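3.2 Cell layout and daily upkeep

The picking cell at Kistmont grew out of a much simpler bench setup, and most of what we learned about keeping it healthy came from running it hard. It performs 1,000 grasp attempts between scheduled stops, which is plenty of motion for small faults to show themselves. We describe the layout and the upkeep in some detail here. Papers on grasping often pass over this part, and we have come to find it one of the most rewarding parts of the work!

The arm is a KUKA, working over a gray bin with two compartments and a divider panel between them. Objects are picked from one side and dropped on the other, and when the first side runs out the roles swap. This lets the cell keep going for long stretches without anyone refilling it. The object set, which we call the Brusitz set, mixes toys with things from the kitchen and the bathroom shelf. We chose it for awkward shapes: thin handles, rounded sides that roll, and flat blocks that give the fingers very little to hold.

Bin position matters more than we expected. In the first weeks the bin crept across its support by a few millimeters a day, pushed along by contacts between the fingers and the walls. The calibration went stale with it, and grasps near the walls suffered first. We now clamp the bin at a corner and check its position against a taught reference pose before every run. The check takes less than a minute, and it has saved us many hours of puzzling over bad data.

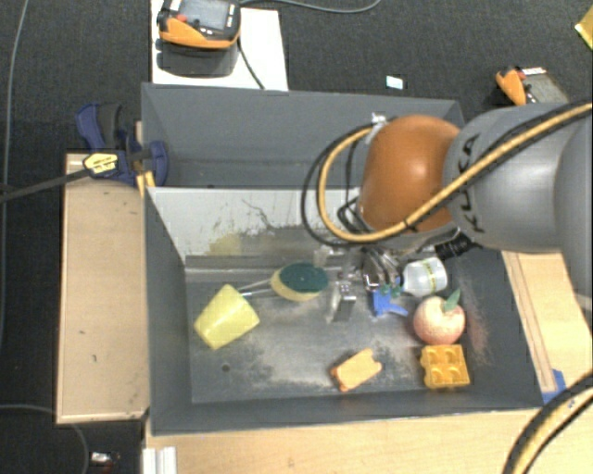 Figure 4. The gripper lowered into the front compartment of the bin. The rear compartment is empty. The hose and cable loop out beside the orange joint cover.

Hose and cable routing took three tries to get right. Our first version held the lines close to the arm along their full length. It looked wonderfully tidy, but the wrist pulled on them whenever it turned far in one direction, and a fitting worked itself loose twice. The second version left too much slack, and the lines dragged over the divider. The present one (Figure 4) uses a free loop at the wrist, with a small tie holding hose and cable together under the joint cover. When a line is replaced, we drive the wrist slowly to both ends of its range and watch the loop before closing up the cell. If it touches the bin at any point, the tie is moved and the test is repeated.

The fingers get the most attention. After every 20 runs we wipe them down, look for burrs on the tips, and tighten the mounting screws to the same setting. A burr you can barely feel with a fingertip is enough to snag a soft toy and carry it over the divider on a failed grasp, and the success detector will then happily count it as a win. We found this fault by replaying a batch of 1,708 attempts, and it explained a jump in performance that had seemed too good to be true.

Wear on the bin is also worth tracking. Scuffs and scratches build up on the floor and the divider, and they change how the surfaces look to the camera. We were tempted to swap in a fresh bin whenever the marks became obvious. In the end we kept the worn one, and we are very glad we did. A detector trained only on clean gray plastic in the Martens cell marked scratches as thin objects, while the one trained at Kistmont ignored them. We do vacuum out the grit and residue at each scheduled stop, and any toy that has started to shed is retired from the set.

All stops, repairs and part changes go into the Enow log together with the run number, so that a change in grasp success can be checked against the state of the hardware on the same run. Section 3.3 describes how these entries are matched to the grasp records.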